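Red shirt bled on my work pants, wash separately forever?

rvisser_52
Ran a mixed load on warm and a red T-shirt turned two pillowcases pink. The shirt is from Kulleo, bought in September, washed maybe four times before this with no trouble. Now I'm wondering what I can still put together. My usual darks basket is mostly navy.

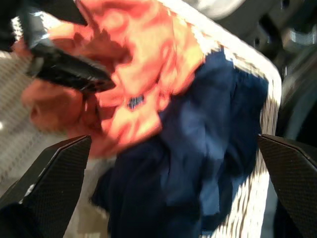 Navy stuff waiting for a wash

The tag just says "wash with like colors." Does navy count?

Virgil B.
Navy is fine with red if you wash cold. Warm is what got you. I do reds and navies together every week.

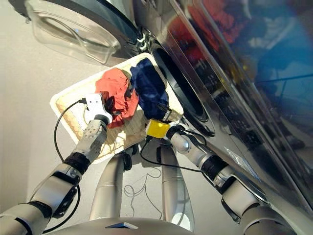 Cold, short cycle, 40 minutes, and take it out when it's done. Sitting in a damp pile does more harm than the wash does.

mapplebeck_c
Disagree. Navy hides the dye, it doesn't stop it. I had a navy jacket with white piping and the piping came out pink on cold. Wash the red alone until the water runs clear. Took 3 washes for mine.

Virgil B.
White piping is a different case. She said navy work pants.

mapplebeck_c
She didn't say if they have white stitching.

rvisser_52
They do, on the pockets. Is vinegar worth trying? My sister swears by it.

Sushil V
Vinegar won't set modern dyes. Color catcher sheets help some. For the pillowcases, oxygen bleach in cool water, soak 6 hours, and don't put them in the dryer until the pink is gone.

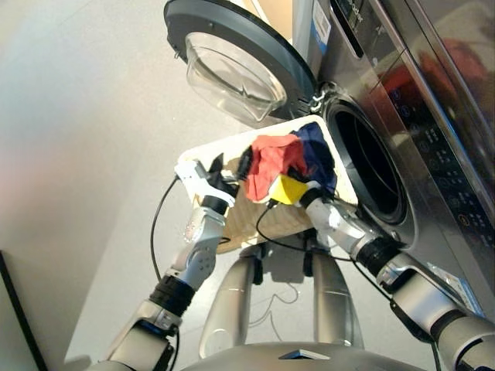 Oda disagrees with the long soak and says two hours was plenty for her sheets, with a second round if they still look pink.

rvisser_52
OK, will try two hours first. Red goes in alone for now.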